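2021-07-29, typed up on the bus back from Vindbridge, so excuse the state of it. Will fix later. Probably won't.

Open day at Druster. For anyone not on the list last time, Druster is the pottery and painting place out past the Prustach turnoff. They open the doors to visitors in summer and again in October. Free to get in, you pay if you want to fire something. Bus 267 stops close by but not close. Uphill. Wear shoes.

Got there later than planned, missed the welcome talk. Somebody had the program taped to the door and half of it was already crossed out. Wheel demo moved to after lunch. Kiln room "by ask only." Glaze talk on time, packed, stood in the doorway for that one.

## Front room

Shop, basically. Shelves both sides, plates, mugs, small dishes for rings or soy sauce, take your pick. Prices on little dots underneath so you have to turn every single thing over. I did. Most of the mugs were 30 dollars and there was a big lidded jar I'm not going to think about again.

Two kinds of people make work here as far as I could tell. The renters, who have a shelf and a key and come and go. And the class people, one evening a week. The renters' stuff is in the front room, class stuff goes home in newspaper. Seemed a shame, I'd have bought some of the class stuff.

Tsegereda Araya was running the floor, as much as anyone was. She teaches the hand-building course and also the brush decoration one, which is why I came. Talks fast, walks faster. Gave me the short tour between two other groups.

## Work room

Long and bright, smells like wet clay and coffee. Wheels along one wall, a slab roller with a sign saying ASK, buckets and buckets. Reclaim bin I was warned not to lean on.

Then through to the painting end, which is a lot cleaner. White tabletops with a strip of pale wood along the edge. I liked that more than I should have. At home I work on a board with ten years of crud on it and you can't see a thing against it. On white, a cream pot shows you every lean and wobble, and this one had a few.

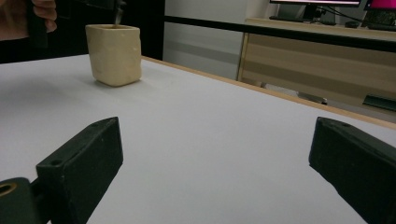 ## The square cup

OK so this was the thing for me. Cream, square-sided, matte, made by hand and looks it. Tsegereda uses it as the sample piece for the beginner course. The method, as I got it down on the back of the program:

- roll one slab, even, not too thin
- cut four walls and a base, let them stiffen up until they hold a edge
- score, slip, join, then a thin coil pressed into the inside corners
- leave the walls alone for a bit
- push them gently from the inside so they belly out
- soften the rim with a damp sponge, don't try to get it level

The last one she said twice. People level the rim, the cup goes stiff and sad, they can't work out why. Let it wave. Same with dents. If your thumb goes in, leave it, that's where the next person's thumb will go.

I asked about the glaze. She calls it the house white, though it's warmer than white, more like the inside of a banana peel. Pools a bit darker inside. They fire it to 1227 C, which is an odd number, and I asked, and the answer was that the kiln controller was set to it when they bought it and the results were good so they left it. Love that.

Hold one if you get the chance. Square cups look like they'd be awkward to hold and they're not, the fingers go along a flat side and the thumb sits in the dent. Drinking from one, she says use the corner. Have not tested.

Then over to brushes. Thin one, long shiny black handle, silver ferrule. Set down on the table by the cup while she hunted for underglaze, and we all stood there looking at the pair of them like it was a museum.
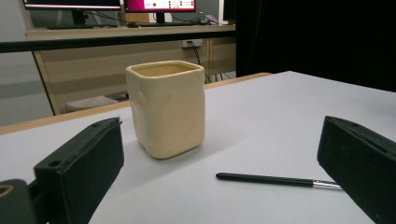
## Brush notes

Quick, before I forget:

- thin brush first. Everyone grabs the fat one. Thin one teaches you how much you're carrying.
- load, touch the side of the dish, then go. No dabbing.
- hold it further back than you want to. Half way up the handle, more for long lines.
- turn the cup, not the hand. On a square cup do a whole side, turn, next side.
- corners are where lines go to die. Lift before the corner, set down again after it.
- matte glaze drags. Practice on a tile.

Lines were the topic of the day. No flowers, no fish, just lines. She had us do a page of verticals on scrap paper before anybody got near clay. Mine leaned like a fence. Woman next to me, first time holding a brush since school, dead straight. Annoying.

Holding it upright, tip down, was a whole separate lesson. Arm off the table, movement from the shoulder. Looks easy and my shoulder says otherwise.

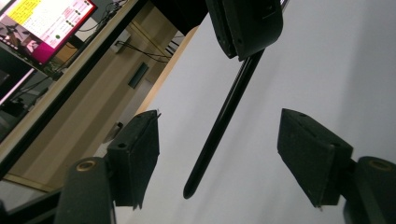

*Long, black, glossy and on the slant. Painting end, Druster.*

Lunch was soup in the yard, bring your own bowl if you have one, I didn't. Talked to a couple from Roy who drive over every summer for the seconds table. Seconds go out at 2 sharp and they were not kidding about sharp. By the time I'd rinsed my spoon the good bowls were gone. Got one small dish with a pinhole. Happy with it.

Skipped the kiln room, line too long. Did catch the end of the wheel demo, fine, a tall bottle form, collapsed on the second try and got a bigger cheer than the first one.

Would go again, yes. Things to know for October: come for the opening, bring cash for the shop, bring a bowl, sign up for the brush table before you look at anyting else because the list is one sheet of paper. Hand-building course sign-up is at the desk in person, they don't do it by phone. I put my name down.

Bus is at my stop, photos of the seconds dish later.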